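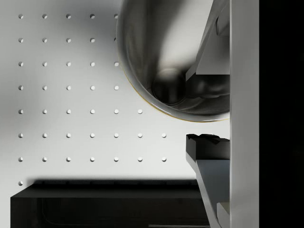
Bowl cell on second shift, what happens to our hours?

ryeoman
Posted in Kitchens and Food Plants, 6:40 am

I work wash and put-away at Ollwood, the central kitchen, not the stores. They are bringing in the Tutolix arm to handle bowls and pans in August. Right now it only exists in simulation, and the lead showed us some of it at shift change. Management says no layoffs, but 2 of the put-away spots become "cell attendant" and the posting doesn't list a pay grade. Has anyone been through this?

Reece

nawal_b
We got one at Utlow last year. No layoffs here either. They just didn't replace people who left. The attendant job is clearing faults and wiping down the fingers. My shoulders feel better than they have in years, but I walk a lot more and I eat lunch when the cell lets me.

szulc_nights
Get the pay grade in writing before anyone signs up. At Szulc the attendants did the training at the old rate and were still on it 31 weeks later.

hicham_e
I'd take the job. Lifting steel bowls over your head 4,000 times a month is not something to protect. Two people on my line had surgery.

szulc_nights
Didn't say protect the lifting. I said get paid for the new work. They want someone who can restart a cell and talk to the vendor, and that's a different job from stacking.

hicham_e
Fine, but if everyone holds out, they'll hire from outside. That's what happened to us.

filipa.r
Maintenance here. Simulation won't tell you much about greasy bowls or ones that come out of the washer stuck together. Ask who handles those and whether it counts against the attendant's rate. Ours had a target of 70 percent of planned output for the first month and the crew got blamed for missing it.

nawal_b
Yes to what Filipa said. Stuck bowls are half my day.

ryeoman
Thanks. I asked the lead about the grade this afternoon and he said HR is "still working on it." Stuck bowls hadn't come up at all. I'm going to put both in an email and copy the steward.

szulc_nights
Good. Ask about breaks too.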